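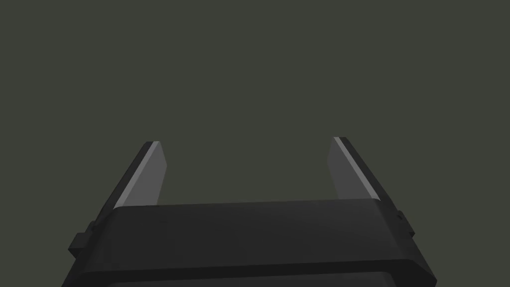

El color de las paredes en una biblioteca pequeña influye en el tiempo que las personas se quedan leyendo, y este fue el punto de partida de nuestro proyecto sobre la sala de lectura Senon. La sala está pintada de blanco brillante desde su apertura, y varios usuarios nos comentaron que por la tarde la luz les molesta en los ojos. Al principio pensábamos proponer un verde claro, que es lo que recomiendan muchos manuales. Después consideramos también un tono más arriesgado, un gris oliva oscuro, plano y sin ninguna textura, como el fondo que se ve en la primera imagen de este informe. Un color así casi no distrae la mirada, pero tiene el inconveniente de que absorbe mucha luz y obliga a revisar las lámparas.

Hicimos la encuesta durante el mes de April (así lo escribe la plantilla del curso, que está en inglés) y recibimos 118 respuestas. Preguntamos por el color, por la comodidad de las sillas y por el ruido. La pregunta sobre el ruido no estaba bien formulada: algunas personas entendieron que hablábamos de la calle y otras, de las conversaciones dentro de la sala. Por este motivo no usamos esas respuestas.

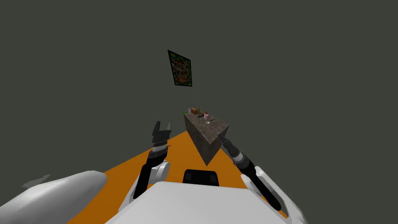 ¿Es necesario pintar toda la sala del mismo color?
Según nuestras pruebas, basta con pintar la pared que el lector tiene delante cuando levanta la vista del libro. Las otras paredes pueden quedarse en un tono claro, y de esta manera se conserva una buena parte de la luz que entra por las ventanas.

Para las pruebas preparamos dos paneles grandes, uno con la pintura Bassi mate y otro con la misma pintura en acabado satinado. Los colocamos delante de la mesa larga y los dejamos allí varias tardes. El panel satinado producía un reflejo bastante visible a la altura de los ojos, sobre todo con la lámpara encendida. El panel mate no tenía este problema, aunque se marcaba con facilidad al tocarlo, y esto en una biblioteca hay que tenerlo en cuenta. 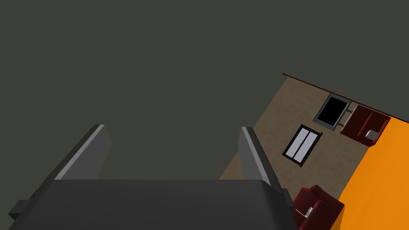 4. PRESUPUESTO Y MATERIALES

Pedimos precio a dos empresas, Pasen y Cumance. La oferta de Pasen sumaba 3.337 euros e incluía la preparación de la pared, dos manos de pintura y el cambio de las lámparas. La de Cumance cubría solamente la pintura de una pared y costaba 507 euros. No son ofertas comparables, y reconocemos que habría sido mejor enviar a las dos empresas la misma lista de trabajos.

Recomendamos empezar por la oferta más limitada. La pared del fondo se puede pintar sin cerrar la biblioteca, siempre que se muevan antes las estanterías bajas y se protejan los libros con plástico.

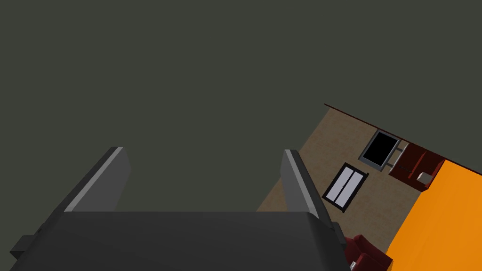
En cuanto a las lámparas, se pueden mantener las actuales durante los primeros meses y medir la luz sobre las mesas antes de comprar otras. Nos faltó tiempo para hacer mediciones por la mañana. Tampoco estudiamos la zona infantil, que tiene otra orientación y muebles de colores muy fuertes. Las hojas de la encuesta y las muestras de pintura se entregan con el informe, en la carpeta azul.

2026-09-16 | Por el equipo del proyecto Senon

Contacto | © Proyecto Senon. Todos los derechos reservados | Volver arriba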